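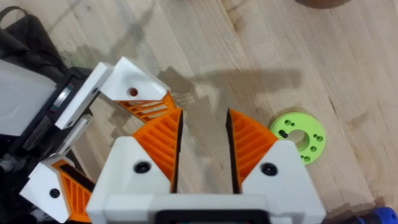
Ticket 1000 -- Wooden tabletop, surface marks
Site: Wanness
Reported by: Demyd Kobzar
Assigned to: Bohdan Hordiienko

Fault: Soft brownish marks and darker streaks along the grain. The finish is worn.

16:23 Wiped with a damp cloth and mild soap. Marks unchanged.
16:40 Knots ruled out as stains. No treatment required there.

Action: Sand lightly with 300 grit, along the grain only, then re-oil -- Skoseo to supply the oil.

Status: Open, awaiting delivery.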